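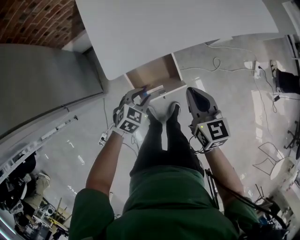
One reader wrote in to say that a shallow desk drawer can't be kept tidy, that she has tried trays, tins and a cutlery insert, and that the whole lot ends up in a heap at the back every time the drawer is shut with a hip. She would like to know if she should give up and screw it closed.

We'd try a few things first. Most of the trouble with a shallow drawer comes from things sliding and from things being too tall, and both can be fixed in an afternoon with what's in the kitchen and the shed.

Empty it properly

Take everything out and put it on the desktop. Don't sort inside the drawer. If the desktop is full as well, clear that first or use an old sheet on the floor. Pull the drawer right out if it comes out. On most desks with metal runners there's a plastic lever each side, one that lifts and one that presses down, and you work both at the same time while pulling. On older desks with timber runners you tilt the front up and pull. If it won't come, leave it in and clean it where it is.

Look in the hole the drawer came out of. Papers that have gone over the back will be sitting in there, along with pen lids and possibly a key you've already replaced.

Cleaning bare timber

A drawer with a painted or coated front is often raw timber inside, and raw timber doesn't like a soaking. Vacuum the corners with the brush or crevice tool. Wipe with a cloth wrung out hard in warm water with a drop of dishwashing liquid, then again with a clean damp cloth, then leave the drawer open until it's dry to the touch. Overnight in winter.

Biro on bare pine or birch: rub with metho on a cotton bud, dabbing and changing the bud as it picks up ink. You'll get most of it. Test a spot at the back first in case there is a lacquer on it, as metho will cloud some finishes. Anything left behind can be taken off with 400 grit paper on a cork block, along the grain, a few light strokes. Go coarser than that and you'll have a pale patch.

Texta doesn't sand out well. Line over it.

White fronts get grey around the handle or along the top edge where fingers go. Bicarb made into a paste with water, on a soft cloth, no pressure. Skip the melamine sponges on gloss, they leave a dull spot that shows up in side light.

A musty drawer wants air and sun more than anything. Stand it outside on its end for a morning. If it still smells, put a saucer of bicarb in it and shut it for a couple of days. Cedar blocks are fine but they only cover the smell, and they take up room you haven't got.

Lining

Non-slip matting from the two-dollar shop does more for a desk drawer than any organiser. The open-weave rubbery kind is good under trays. For loose pens the flat ribbed kind is better, as nibs catch in the weave. Measure the inside base at the front and again at the back, because cheap drawers aren't always square. Cut a shade under the smaller measurement, so it lies flat and doesn't ride up at the sides.

Don't glue it. You'll want to lift it out and shake it over the bin.

Leftover wallpaper or brown paper looks nice but things slide on it. Cork tile cut to size is good, though it eats up a few millimetres of height and in a shallow drawer that can be the difference between a stapler fitting and not. Felt collects pencil shavings and never gives them back.

Check the height before anything goes back

Measure from the base of the drawer up to the underside of the desk, or to the rail above the drawer front if that hangs lower (it usually does). Write it in pencil on the back of the drawer where you can find it. Ours is the Skamus desk and the clearance at the rail is a good bit less than the depth of the drawer sides, which we found out with a roll of packing tape.

Anything close to that height goes somewhere else. Lay it flat if it can lie flat. Hole punches, tape dispensers, glue bottles and battery chargers are the usual offenders. A drawer that jams half open almost always has one of these tipped up against the rail. To free it, slide a steel ruler in over the top of the contents and press down while you ease the drawer out. Don't yank, you'll pull the front off.

Dividers you needn't buy

Cereal box cardboard is too soft. The corrugated sort from a carton is better, and the lids from shoeboxes are better again, since the height is right and the corners are already made. Puma boxes and the like have a hinged lid that needs to be cut off along the fold with a Stanley knife. Trim the lips down to below rail height.

Timber dividers: use thin pine moulding from the hardware shop, cut to run front to back. Cut them a hair over length so they hold by friction. If one comes out short, a folded square of the matting at the end will hold it.

Run dividers front to back for pens and side to side for small things. Leave one section with no job. Every drawer gets odd things put in it, and if there's no place for them they go on top of the pens.

Small tins are noisy and their lids get lost. Ice cube trays look like a good idea for drawing pins and paper clips, but fingers don't fit. Egg cartons fall apart. The plastic trays that biscuits come in are the best free thing we've found, with the ends trimmed so that two sit side by side.

What goes at the front

The front third is all you see when you're sitting down and pull the drawer with one hand, so put there what you reach for without looking. One pen that works, one pencil, scissors, the small ruler. Handles toward you. If two people use the desk, a divider down the middle is better than sharing.

Behind that goes the weekly stuff, such as stamps, tape and the calculator. At the very back, put spare leads and refills, the warranty key for the chair, the things you'll be glad of twice a year.

Put things in one at a time with the drawer pulled well out. Tipping a handful in and straightening them after takes longer. Long thin things (pens, brushes, screwdrivers, a thermometer) go in lying the way the drawer moves. Crossways they roll to the back as it shuts.

Test pens before they go back in. Scribble on scrap, and if there's no line by the second go, bin it. Felt tips that have dried at the point sometimes come back after a minute tip down in warm water, or metho for the permanent ones. Lids on, and store flat.

Things to keep out of a desk drawer

Loose batteries, for one. A nine-volt rolling against paper clips or steel wool can get hot enough to start a fire. Put tape over the terminals and keep batteries in their own box, up high if there are kids about. Button batteries should be locked away from little ones altogether.

Superglue, open or not. Lollies, in any house with ants. Rubber bands in quantity, as they perish and stick to the timber. Keep a few and throw the rest. Candles go soft in a drawer that sits near a north-facing window.

Sticky runners

Timber on timber: rub a plain white candle or a bar of dry soap along the bottom edges of the sides and along the runners, then work the drawer in and out. If it's swollen with damp, wait for dry weather before you plane or sand anything, or it will be loose and rattly by March.

Metal runners: wipe off the old grease and fluff with a dry rag, then a little dry silicone spray on the rag, wiped on. Don't spray straight into the desk. Cooking oil goes gummy. The Friesen runners on our workshop bench have loose ball bearings behind a plastic cage, and if you wash them with degreaser the balls come out, so on those it's a dry wipe only.

If one side runs and the other drags, check the screws before blaming the runner. They work loose on the side you lean on. A matchstick and a dab of PVA in the hole gives the screw something to bite. Let it dry before you put the screw back.

Stopping the slide to the back

Back to the heap. A reader at Wellum sent in the fix we now use, and it works on any shallow drawer. Fill the gap behind the last tray with a block, so the trays can't travel. A piece of foam, a rolled tea towel, or an offcut of pine with matting stuck round it will all do. The gap on ours was around 90 mm and a bit of fence paling filled it. Then put two felt dots, the kind for chair legs, on the inside of the cabinet where the drawer front meets it. They soften the stop, and it's the sudden stop that throws things.

Don't overfill. If you have to shift one thing to pick up another, something can come out.

Keeping it that way

Once a month, pull it open all the way, lift out the matting, shake it, put it back. Set a timer for 30 minutes the first time you do the full sort and stop when it rings, even if there's a pile left. Put the pile in a bag with the month written on it and hang it on the back of the door. Whatever is still in the bag by the following season can go to the op shop or the bin.

As for screwing it closed, leave that until you've tried the block and the felt dots. If the drawer still beats you, take it out and use the space for a laptop.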